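机械原型制作 讲义第六讲:打印减速箱的齿轮、孔和装配

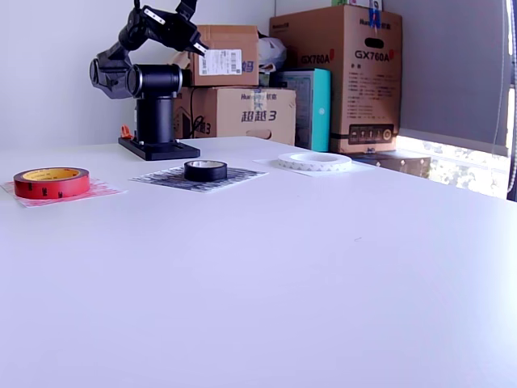
上一讲把支架和外壳做完了,那些零件基本是静止的,尺寸差一点,装上去还能用。从这一讲开始做会转的东西。会转的零件对尺寸要求高得多,齿侧间隙少了零点一毫米就会卡,多了零点三毫米反转时就能听见声音。本讲的练习是一台两级直齿减速箱,图纸沿用Josué Vasconcelos整理的Gebreyes减速箱第二版,外廓长118毫米,全部结构件用熔融沉积(FDM)打印,轴、轴承和螺钉外购。

先修内容:第三讲的切片参数,第四讲的孔轴补偿。没有做完第四讲校准件的同学先补做,后面要用到自己机器的补偿值,抄别人的没有用。

一、传动参数

两级的参数相同,这样小齿轮和大齿轮各只需要调试一次。

模数:1.5
压力角:20度
小齿轮齿数:12
大齿轮齿数:38
单级传动比:38除以12,得3.17
总传动比:10.03
中心距:37.5毫米
齿宽:大齿轮10毫米,小齿轮11毫米

输入转速按每分钟900转计算,输出是每分钟89.7转。同学们常问为什么不用整数传动比。12和36配起来正好是3,但每个小齿轮的齿总是和固定的三个大齿轮齿啮合,某一个齿上有打印缺陷时,磨损会集中在那几处。12和38的最大公约数是2,情况好一些,但还不是最好。12和37互质,更均匀,中心距会变成36.75毫米,需要自己改箱体,有余力的可以试。

模数为什么选1.5。喷嘴直径0.4毫米,模数1的齿在分度圆上的齿厚是1.57毫米,不到四条线宽,齿顶更窄,往往只剩两条线,中间夹一条填不满的缝。模数1.5的齿厚是2.36毫米,轮廓线可以走得完整。模数2当然更结实,只是箱体要大三分之一。

二、变位

标准直齿轮在20度压力角下,齿数少于17就会根切。机加工时根切是刀具切出来的,打印没有刀具,但如果齿根形状不按根切让出空间,大齿轮的齿顶会顶到小齿轮的齿根。软件生成的渐开线模型有的处理了这个问题,有的没有处理,画完以后要在啮合位置做一次干涉检查。

不根切所需的最小变位系数:

x = (17 − z) / 17

z取12,得0.294,取0.3。小齿轮变位+0.3,大齿轮变位−0.3,两者相加为零,中心距不变。

变位以后的尺寸:

小齿轮分度圆直径18毫米,齿顶圆直径21.9毫米,齿根圆直径15.15毫米。
大齿轮分度圆直径57毫米,齿顶圆直径59.1毫米,齿根圆直径52.35毫米。

计算方法:齿顶圆等于分度圆加上2乘以(1 + x)乘以模数;齿根圆等于分度圆减去2乘以(1.25 − x)乘以模数。请自己代一遍,作业第一题就是换一组齿数重新算。

小齿轮内孔5毫米,齿根圆15.15毫米,壁厚看着是够的。但小齿轮上还要放一颗M3紧定螺钉和一枚方螺母,螺母槽会吃掉一侧的大部分材料。所以图纸把螺母放在齿轮旁边的轮毂里,轮毂外径16毫米,长8毫米,不占齿宽。

三、受力粗算

这里只做粗算,目的是判断数量级,看看哪一级先坏。

输入转矩取0.15牛·米,每级效率按0.9。

中间轴转矩:0.15 × 3.17 × 0.9 = 0.43牛·米
输出轴转矩:0.43 × 3.17 × 0.9 = 1.22牛·米

第二级小齿轮的圆周力最大:

F = 2T / d = 2 × 0.43 / 0.018 = 47.8牛

齿根弯曲应力用路易斯公式:

σ = F / (b × m × Y)

b取10毫米,m取1.5毫米,齿形系数Y取0.30,得到10.6兆帕。

PLA的拉伸强度在产品资料里一般写五十兆帕上下,这个数字是沿着线条方向测的标准样条。齿轮平放打印时,弯曲应力落在层内,方向有利,但轮廓线与填充之间的结合、接缝、反复加载都会打折扣。本课程的许用值统一取15兆帕。10.6小于15,可以做,余量不大。堵转的时候转矩会上升好几倍,这台减速箱不允许堵转,测试时手不要离开开关。

还有一点要记住,PLA齿轮在连续运转时往往先软后断。齿面摩擦发热,热量散不出去,到五十多度齿形就开始变。所以作业里规定连续运转不超过十分钟,停下来摸一摸箱体再继续。

四、材料

大齿轮用PLA,小齿轮用PETG或者尼龙。两个相同材料的齿面对磨,噪声和磨损都比较大,换成不同材料会好一些。实验室备的是Gamton的PLA和PETG,尼龙要自己领,领之前先把烘干箱的时段约好。

PLA:刚性好,尺寸稳定,收缩小,适合大齿轮和箱体。不耐热。
PETG:韧一些,拉丝多,齿间容易留毛刺。回抽参数要单独调。
尼龙:耐磨,摩擦系数低,吸水很快。打印之前烘干八小时,打印时也放在干燥盒里。吸水以后尺寸会涨,内孔会变紧,齿侧间隙会变小,这一点在设计时要留出来。
ABS:本讲不用。教室没有封闭机箱的打印机,排风也不够。

一套结构件连同支撑和裙边,切片软件给出的用料将近306克。领料时领一卷新的,不要用几段余料接着打,断料重启的那一层在箱体上会形成弱面。

五、切片设置

本讲的参数以Sodar切片软件的菜单名称为准,用别的软件的同学自己对照,含义差不多。

层高:齿轮0.16毫米,箱体0.2毫米。
线宽:0.42毫米。
轮廓圈数:齿轮5圈,箱体4圈。
填充:大齿轮辐板40%,网格类型用螺旋二十四面体。小齿轮直接打实心。
外轮廓速度:每秒30毫米。齿形的误差大部分来自外轮廓速度太快,拐弯时振纹会印到齿面上。
接缝:不要放在随机位置。随机接缝会让一部分齿面上有凸点。选"对齐",再把接缝涂到轮毂或者齿根。
首层:首层会被压宽,俗称象脚。齿轮的象脚会让底面那一圈齿变厚,装上去就卡。首层水平补偿从−0.15毫米开始试,同时在模型底边倒0.3毫米的角。
精细轮廓生成:打开可变线宽,齿顶的缝会少很多。

齿轮一律平放,齿面与热床垂直,不加支撑。有同学为了省时间把大小齿轮叠在一起做成双联齿轮一次打完,结果小齿轮那一段立在大齿轮上面,层间要承受扭转,第二次测试就从交界处断开。双联齿轮可以做,交界处要加至少2毫米的圆角,并且穿三根M3螺钉把两部分夹紧。图纸里是分开打、再用螺钉连接的做法。

六、间隙

间隙分三种,不要混在一起调。

第一种是齿侧间隙。设计值0.2毫米,在齿轮模型里减薄齿厚得到,两个齿轮各减0.1毫米。不要靠加大中心距来得到齿侧间隙。加大中心距虽然也能让齿轮转起来,但重合度会下降,转动时一下一下地响。

第二种是孔轴间隙。轴承座孔按轴承外径加自己机器的补偿值,多数机器在0.1到0.2毫米之间。轴承应当能用拇指压进去,倒过来不掉。需要锤子的就是太紧,PLA箱体会沿着层裂开,裂纹有时候当场看不出来,隔一天才张开。

第三种是轴向间隙。每根轴留0.3到0.5毫米的轴向窜动量,用垫片调。轴向一点间隙都不留,盖板的螺钉一拧紧,齿轮就转不动,这是历年作业里最多的一种故障。

调试顺序是先孔轴,再轴向,最后齿侧。先把一对齿轮装在测试板上,测试板只有两个轴承座,中心距37.5毫米,打印时间不到四十分钟。测试板上转得顺了再打印箱体。跳过测试板直接打箱体的,不顺的时候没办法判断是齿轮的问题还是箱体的问题。

七、箱体

箱体分底座、中板、盖板三块。三块的轴承孔必须同轴,靠两根直径4毫米的圆柱销定位,螺钉只负责夹紧,不负责定位。销孔打印成3.8毫米,再用4毫米铰刀铰一遍。没有铰刀可以用4毫米钻头手拧,慢一点,不要上电钻,电钻一热孔壁就糊了。

热熔铜螺母一共八枚,M3,外径4.6毫米,孔打4.0毫米。烙铁温度:PLA用220度,PETG用245度。压到离表面还有0.5毫米时停下,换一块平的金属压平,等十秒钟再松手。压得太深,下面挤出来的塑料会堵住螺纹。压歪了可以重新加热拔出来再压一次,第二次就不行了。

箱体底面的四个安装孔是长圆孔,方便和电机支架对中。电机轴和输入轴之间用弹性联轴器,径向偏差允许0.2毫米。两轴硬连在一起的,轴承会很快发热。

打印方向:三块都以大平面贴床。中板的加强筋朝上。底座侧壁上的观察窗顶边做成四十五度斜边,不用加支撑。

八、装配步骤

1. 清理齿轮。用刀片刮掉底面毛边,齿间的拉丝用热风枪快速扫一下,离远些,扫过即走。
2. 把轴承压进底座和中板,只压外圈。
3. 方螺母放进轮毂槽,拧上紧定螺钉,先不要拧紧。
4. 输入轴、中间轴、输出轴依次装入底座。轴上磨平面的位置要对准紧定螺钉。
5. 插定位销,扣上中板,用手转输入轴。应当能转,没有明显的紧点。
6. 测轴向窜动,加垫片。
7. 拧紧紧定螺钉,点一滴中等强度的螺纹胶。厌氧胶会让某些塑料开裂,不要滴到箱体上。
8. 涂润滑脂。用硅基或者PTFE脂,薄薄一层,齿面看得见就够。含矿物油的脂对PLA影响不大,对ABS和部分PC有影响,为了不出错,统一不用。
9. 盖上盖板,螺钉按对角顺序分两遍拧。
10. 空载跑合。

跑合从低速开始,正转五分钟,停一会儿,反转五分钟,然后打开盖板看齿面。正常的磨痕应当在齿高中部,沿齿宽方向均匀。磨痕偏在一端说明轴歪了,先查轴承有没有压到底。磨痕集中在齿顶,中心距偏大或者变位做反了。变位做反是指小齿轮负、大齿轮正,文件名写错的那一年全班都装成了这样,现在的文件在轮毂端面上刻有P和G两个字母,P是小齿轮,G是大齿轮。

九、常见故障

每转一圈紧一次:齿轮偏心。检查内孔是否打椭圆,皮带张力两个轴向要一致。
每转过一个齿响一下:某个齿上有接缝凸点,找到它,用细锉修。
全程都紧:首层象脚没有去掉,或者轴向没有留间隙。把盖板螺钉松开半圈再转,如果马上变顺,就是轴向的问题。
正转顺,反转紧:齿形不对称,多半是打印头某一个方向有回差,先查同步轮上的顶丝。
输出轴空转:紧定螺钉没有对准轴上的平面。
运转几分钟后声音变闷:温度高了。停机,等它凉下来,再查润滑和负载。

十、与Drakura版本的差别

有同学在网上找到的是Drakura版本的文件,外形和本课的很像,不能混用。Drakura把第一级换成了人字齿,中心距也改了,箱体的销孔在另外两个对角上。人字齿没有轴向力,噪声也低一些,缺点是装配时必须两根轴同时放进去,齿轮位置由齿自己决定,轴向垫片的调法和前面讲的不同。期末项目可以选用,本次作业不收。

斜齿和人字齿在打印上没有额外难度,这一点和机加工很不一样。螺旋角不要超过30度,再大的话齿侧面在每一层之间的错位明显,齿面会出现台阶,要用更薄的层高才压得下去。

十一、测量与记录

每组交一张记录表,包括下面各项:

大小齿轮齿顶圆直径,各测三个方向,写三个数,不要只写平均值。
跨齿测量值。小齿轮跨2齿,大齿轮跨4齿。卡尺的两个量爪要和齿面相切,左右轻轻晃动找最小值。
轴承孔直径,上下两个深度。
轴向窜动量,三根轴分别记录。
空载电流,正转和反转。
十分钟以后箱体外表面温度。

表格里要写明机器编号、材料、层高和首层补偿值。缺了首层补偿值的退回重填,往年有一半的卡滞最后都查到这一项上。

十二、作业

第一题。齿数改为14和42,模数1.5,计算变位系数、中心距以及两个齿轮的齿顶圆和齿根圆直径。说明这组齿数在磨损均匀性方面的问题。

第二题。第三节的计算里,如果小齿轮齿宽方向有一侧1.5毫米因为倒角和毛刺没有接触,弯曲应力是多少?还在许用值以内吗?

第三题。完成测试板和一对齿轮的打印,测试板上能自由转动以后请助教签字,再开始打印箱体。签字时间是下午两点到五点,十月以后提前到一点半。

第四题。拆开跑合以后的减速箱,画出四个齿轮各一个齿的磨痕位置,手画即可,标出哪一端靠近盖板。

打印件上用记号笔写组号,写在底座里侧。下一讲讲皮带和同步轮,请把本讲的输出轴保留下来,轴端长度不要截短,后面要装20齿的同步轮。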